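Sorting and Pressing Household Laundry in a Small Bedroom: A Study of Surface Use

Course project report, Domestic Work and Space, second-year group 6
Authors: Karabo Baloyi, Mirjam Schnyder, Carter Sutherland
Supervisor: Nokuthula Swanepoel
Submitted 2025-04-24

Summary

The project examined how laundry is sorted, folded and stored in a bedroom with no separate utility space. Observation was carried out in one room of a rented house in Wudstead. The group recorded the position of each category of textile at fixed points in the process and timed the handling of each item. Two layouts were compared. In Layout A, clothing was sorted directly on the bed and carried to storage as each category was finished. In Layout B, a long board was placed down the middle of the bed and used as the working surface. Layout B reduced the mean handling time per item but increased the number of items left unsorted at the end of a session. The report recommends a modified form of Layout B.

1. Background

Published advice on laundry work generally assumes a table or counter at standing height. Many of the households known to the group do not have one. The bed is then used as the work surface, and it has three disadvantages: it is low, it is soft, and it must be cleared before night. A folded garment placed on a soft surface loses its edges when a neighboring pile is moved. A previous report in this course, by Orlando Huamán, dealt with folding at a kitchen table and found that most of the lost time came from walking between table and storage. Walking is a smaller factor in a bedroom, where storage is close. The present project therefore looked mainly at the surface.

2. Objectives

The first objective was to measure handling time per item in each layout. The second was to record where piles form when the person working is given no instruction about placement. The third was to propose a layout that could be set up and removed without tools.

3. Method

3.1 Room

The room has a double bed with the headboard against the far wall. There is one window in the right wall, seen from the foot of the bed. Stacked plastic boxes on the floor below the window are used for storage. The sessions took place in April, in daylight, with the ceiling light off.

3.2 Materials

The textiles were one household's ordinary washing: clothing, towels and pillowcases. Nothing was bought for the study. Items were dry before each session. A kitchen timer and a printed log sheet were used. The log sheet followed the Flullen format given in the course handbook, with one column added for the zone in which an item was put down. Entries were copied to a Fivitz spreadsheet on the same evening.

3.3 Zones

The bed was divided on paper into four zones. Zone 1 is the strip along the headboard. Zone 2 is the middle. Zone 3 is the window side. Zone 4 is the side away from the window. The zones were not marked on the bedding, so that the person sorting would not be guided by them. Items lying across two zones were logged under the zone holding the larger part.

3.4 Procedure

Each session began with the washing in a single heap at the foot of the bed. One member sorted, one kept time and one wrote the log. The roles rotated. A session ended after 17 minutes whether or not the heap was finished. The fixed duration was chosen after a pilot, in which sessions without a limit ran long and the later items were handled carelessly.

An item was counted as handled when it had been folded and put down in a pile of its own category. An item picked up and put down again unfolded was logged as a touch only. Socks were counted as pairs. Pillows stayed on the bed during all sessions, as they would in normal use, and were moved only if they obstructed the work.

4. Results

4.1 Handling time

Over all sessions the group logged 1,677 touches. The share of touches that led to a folded item was higher in Layout B. The hard surface allowed an item to be flattened with one pass of the hand, where the quilted bedspread usually required two or three. The gain was largest for towels and smallest for knitted items. Socks showed no difference between layouts.

4.2 Unsorted items

Layout B left more items unsorted. The board takes up the middle of the bed and divides the free area into two narrow strips. Soft piles placed in these strips tend to lean and slide, and some go over the side of the mattress. Time was then spent gathering them up. In Layout A the same piles had room to spread and stayed on the bed.

4.3 Position of piles

With no instruction given, all three members placed light clothing near the headboard and larger clothing on the window side. Towels were put down on the nearest part of the working surface, usually across the end of the board. The window side was preferred even by the left-handed member of the group. Two explanations were considered: the better light on that side, and the position of the storage boxes. The data do not separate them.

Figure 1. Layout B with the board lengthwise on the bed, a brown towel over its near end, pink clothing by the headboard and blue clothing on the window side. 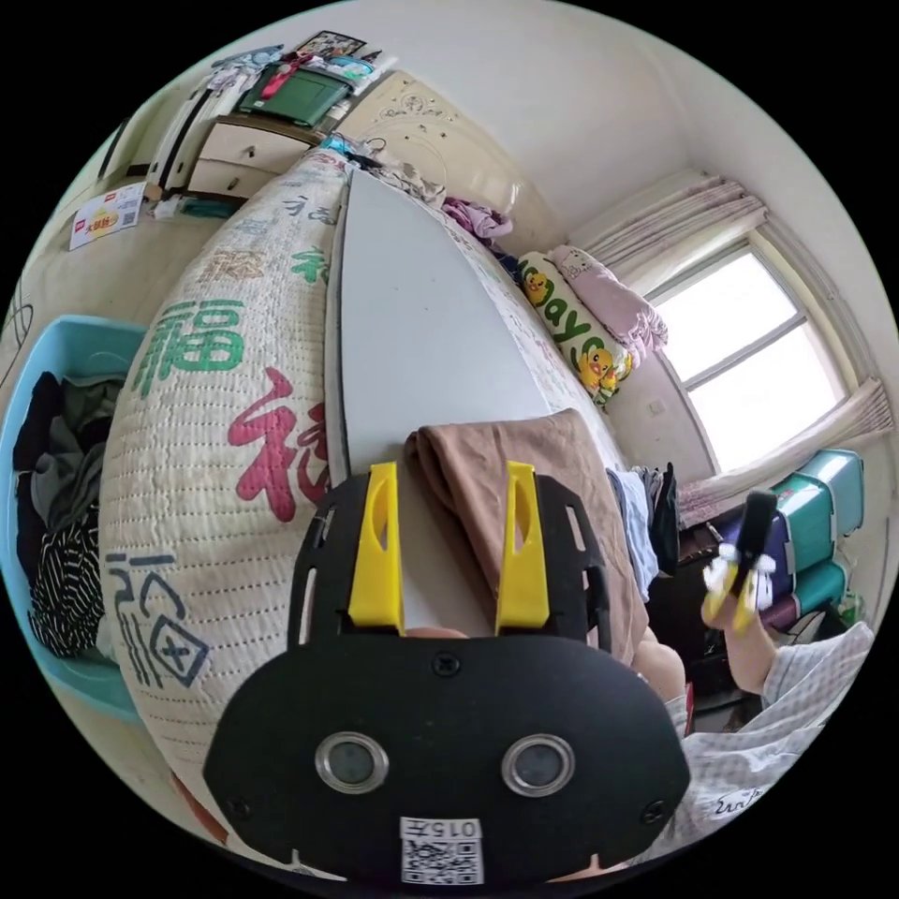 5. Discussion

The two layouts fail in different ways. Layout A is slow but tolerant of untidy placement. Layout B is fast at the board itself and poor everywhere else. The blue pile down the side of the bed in Figure 1 shows the second problem clearly – clothing placed in Zone 3 has little flat area to rest on once the board and the pillows have taken their share.

The pillows deserve more attention than the group gave them at the planning stage. They were treated as part of the room, but they occupy much of the area that the person sorting would otherwise use. Moving them to a chair before starting would cost a few seconds and free most of the upper window side.

The board was used without being fastened. It shifted slightly when pressed near one end. This was a nuisance when folding towels but did not stop the work. A thin non-slip mat of the Van Wyk type was discussed and left out, as it would have introduced a purchased item.

6. Limitations

Only one room and one household were studied. The three people sorting were also the authors and knew what was being measured. Handling times were read from a kitchen timer and are not accurate below one second. Up to 200 touches may have been logged in the wrong zone, mainly in the first two sessions, before the rule for items lying across two zones was agreed.

7. Recommendations

Place the board toward Zone 4, leaving one wide strip on the window side. Remove pillows before starting. Put one open box on the floor next to the bed and drop finished categories into it directly. Fold towels first, while the board is clear, and store them before other items are begun.

A follow-up project could test the modified layout in a room with the window on the opposite side – this would show whether light or storage decides where the piles are placed.

8. Division of work

Baloyi: log sheet, data entry, sections 3 and 4. Schnyder: background and discussion. Sutherland: timing, limitations, recommendations. All three members took part in the sessions and checked the final text.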